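Teaching by hand: tips for recording tabletop and kitchen tasks

These notes are for anyone who shows tasks to a robot with a hand-held gripper, or drives an arm from a remote control, and would like fewer recordings thrown away. They come out of the kitchen jobs we have been doing at Skiston: moving fruit, pulling tissues, putting cups back where they live. Mieczysław Kalinowski wrote the first version for new starters and I have added to it since October.

Before you pick up the gripper

Do the job once with your bare hand, slowly, and watch what your fingers do. Most people use three or four fingers without thinking. The gripper has two sides that close, so any step that depends on rolling something between finger and thumb has to be done another way. Find that other way before you record.

Decide where the task starts and where it stops, and write both down on a sheet of paper. "Strawberry on plate, gripper above table" is a start. "Strawberry in bowl, gripper clear of bowl" is a stop. If two people are going to record the same task, they should both read the sheet first.

Wipe the pads. A bit of fruit juice on the inner surface makes things stick when you open the gripper, and you end up shaking your wrist to get rid of them. The robot will learn the shake. A damp cloth does it, then a dry one. Don't use washing-up liquid on textured pads, as it sits in the holes.

Check the marker squares too. They need to be flat, clean and fully stuck down. If a corner has lifted, peel the whole thing off and put on a new one. Tape over the top catches the light.

Setting the table

Use ordinary things in ordinary places. A kettle, a box of tissues and a plate of something make a perfectly good table to work on. Shift them between recordings, a hand's width or so, and turn the ones with handles. If the kettle handle points the same way in every recording, the arm will be lost the first time somebody puts it back the other way round.

Empty the kettle and unplug it from the wall. Keep loose adapters and leads on the table only if they are meant to be part of the task.

For soft fruit, buy more than you need. Strawberries will take a few lifts each before they bruise, and a bruised one squashes sooner and behaves differently in the grip. Swap them as you go. Leave the green tops on, and pick them up across the widest part. Fruit that has been handled goes in the bin.

Tissues: pull straight up, then away. If you pull sideways the box comes with you. When a box gets light, put something flat and heavy in the bottom, or tape it down with double-sided tape.
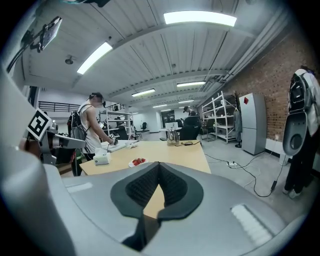 When several people record in one room

Agree who has which end of the table before you start. If you wear a backpack, remember it sticks out behind you, and look before you turn round. Leads on the floor should go along the wall or under a mat. We lost most of a Thursday to a plug that had been kicked out.

Keep your own gripper low when you are waiting your turn, and don't reach across someone else's task to tidy up. If something falls over, leave it until they have stopped recording.

Moving the gripper

Go at the speed you would use for carrying a full mug. Quick starts and stops blur the picture and the arm can't copy them anyway.

Come in to the object from the same sort of height each time, but from different sides. Pause for a moment above it. Close, pause again, then lift. The two pauses are the thing new people leave out, and they make the recordings much easier to cut up afterwards.

Keep the object in view between the pads. If you can't see it past the gripper body, lift your elbow and tip the front down a little.

If you drop something, stop and start again from the top. A drop followed by a calm second try is worth keeping if you have been asked for mistakes, in which case put it in its own folder.

Driving the arm by remote control

Some jobs are better done this way, mainly heavy ones and anything near heat. The Colter handset is stiff at first and most people grip it too hard. Rest both forearms on the table. Move one direction at a time until you are used to the delay, and look at the arm, with only a glance at the screen now and then.

Set the closing force low and work up. For a paper cup we start at 2 and for a full jar at 40, on the handset's own scale. Write the number on the sheet with the task.

Labelling and putting away

Name each recording as soon as it is finished. Ours go task, person, number, so the last of the fruit set was "fruit-MK-174". The Hubáček cases have a slot in the lid for the sheet of paper.

Charge the grippers overnight with the pads open. Closed pads take a set, and you will feel it in the morning. Spare pads and marker squares are in the Kakico box, and if you take the last one, write it on the lid.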